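Section 4: Standing, levelling and loading your mini fridge

Right, you've got it out of the box and the polystyrene is all over the floor. I've set up more of these little Wirlow fridges than I care to remember, so I'll tell you how I do it at home and you can shout at me later if you'd do it differently.

4.1 Picking the spot

1. Choose something solid. A low table is fine, a desk is fine, a wobbly bedside thing with three legs is a disaster waiting to happen. I put mine on a round table because I like it at hand height, but do check the feet all sit properly on the top (round tables cheat you at the corners!).

2. Leave a gap at the back. I go for 92 mm and I measure it with a bit of card cut to length, which lives in the drawer with the manual.

3. Keep it out of direct sun. If it has to go near a window, get the blinds down in the middle of the day.

4. Swing the door all the way open before you commit. You want to be able to get the shelf out without fighting the wall or your chair.

Note: the flex is shorter than you'd like. Plug straight into the wall if you possibly can.

4.2 Levelling

5. Put a spirit level on top, side to side first, then front to back. Turn the front feet a little at a time. I like the front a hair higher so the door drifts shut by itself.

6. Leave it standing upright, switched off, for 28 hours if it came to you on its side. Yes, I know, I was impatient as well.

Caution: don't peel off the warning label. Mine annoyed me for a whole week and then I stopped seeing it. It's got things on it you'll want one day, usually when you can't find this guide.

4.3 The shelf

7. Wipe the inside with lukewarm water and a drop of washing-up liquid, then dry it with a soft cloth. No scouring pads, please, the lining scratches if you so much as look at it.

8. Slide the grid shelf in along the runners with both hands, keeping it flat. If it goes in skew it'll jam halfway, so pull it right back out and start again. Shoving only makes it worse.

9. Tall things go below, light things on the grid. I wouldn't put more than 900 g on it, and I'd spread that out a bit.

10. Load one thing at a time and shut the door after each few. Anything that rolls wants a tub round it.

Caution: sort out your cables before you start carrying things across the room. I've gone over an extension lead with a bowl of trifle in my arms and I still think about that trifle.

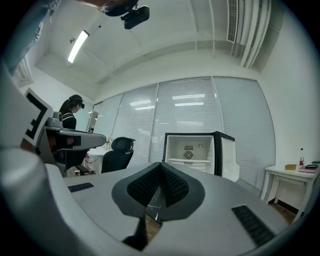
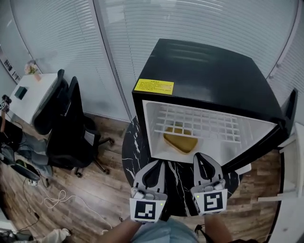 The fridge with its door open, grid shelf in the upper part, is in the second one.

Lesia Ostapchuk: I'd swap steps 6 and 7 round, personally. Clean it while you're waiting for it to settle, then the inside has plenty of time to dry before you switch on. And I take the grid out altogether for milk bottles, they never fit under it.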